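Filed under: Guides > Street Surveys > Getting Started
Print this page | E-mail this page
Reading time: 4 minutes

Section 3: Walking and logging your first street

By now you should have the Urnilby street kit unpacked and your account switched on (Section 2, if you skipped it, and I know some of you did). This is the fun part! We're going to take one street from end to end and come home with a log that somebody in a road crew can use. I've done 146 of these and I still like the first ten minutes best.

Pick something short and ordinary. My own practice street is narrow, with houses right up against the road, and at a slow pace I'm done well before lunch.

3.1 Before you set out

1. Charge the Seltex logger overnight. The light goes green when it's full.

2. Open a new sheet and give the street a name you'll recognize later. "Street 1" seems fine until you have twelve of them.

3. Set the section length to 400 feet. You can change it, but every section you've already logged keeps the old length, and then your totals look strange.

4. Choose your left and right now and stick with them. I always go by the direction I'm facing when I start.

Note: The logger holds 1,076 entries. You won't fill it on one street, but do clear out old jobs before a big week.

3.2 Logging surface damage

5. Stop well short of the first defect and pick a type from the list: pothole, crack, worn surface, or patch. If two of them run together, log the worse one and put the other in the comment box.

6. Mark where it sits across the road. A big ragged hole with pale gravel and crumbled concrete in it goes down as "pothole, loose fill," and I add "center to right" so the crew knows which side to come in from.

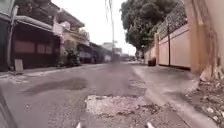 7. Look to the curb before you move on. Rubble piled at the foot of a wall has its own code (R2, on the second page of the list), and it's easy to miss when your eyes are on the road. I add a word about the wall too if the paint is flaking or the base looks damaged. It takes ten seconds and saves a second visit.

8. Dark blotches are the tricky ones. A blotch can be a damp spot or an old repair, and if you can't tell, choose "unknown dark area" and leave it at that. Please don't guess! I guessed for my whole first month and had to go back over the lot.

Caution: Keep out of the traffic lane while you type. Step up on the sidewalk, finish the entry, then carry on. Wear the vest even on quiet streets.

9. For worn surface, log the outer limit of the pale area, including the ragged bits where it fades into the good asphalt. Older pavement showing through counts as worn, so don't enter it as a patch.

10. Add any paint you come across. A faded dash still counts as a marking, so give it a condition score (I use 2 for "can be seen, needs redoing") and keep walking.

11. Let people and cars go by. Pause the sheet with the side button and start again when you've got a clear stretch of road.

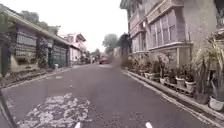
3.3 Logging the roadside

12. Switch to the Sial layer from the top menu. It's the one with the little tree on it, and it covers everything that isn't road: poles, overhead lines, plants, and walls.

13. Enter each utility pole by side and section. If there are wires running over the road or alongside it, tick "overhead lines" as well (the box is below the fold, so scroll).

14. Log greenery only where it reaches toward the road. Shrubs and potted plants along the edge go in as "soft edge." A bush tucked up against a house doesn't need an entry unless you want it for your own notes, which I usually do.

15. Give smooth stretches a line too. A section with no defects should say "clear" and have its marking score filled in. If you leave it blank, Eltell reads it as not surveyed and sends you back out.
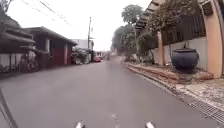
Fig. 3. Smooth asphalt, faint lane marking, utility pole on the left.

16. At the end of the street, hold the side button until you hear two beeps. Your sheet is saved on the logger, and you can send it to Eltell when you get home. Section 4 covers the upload and the two error messages you're likely to meet.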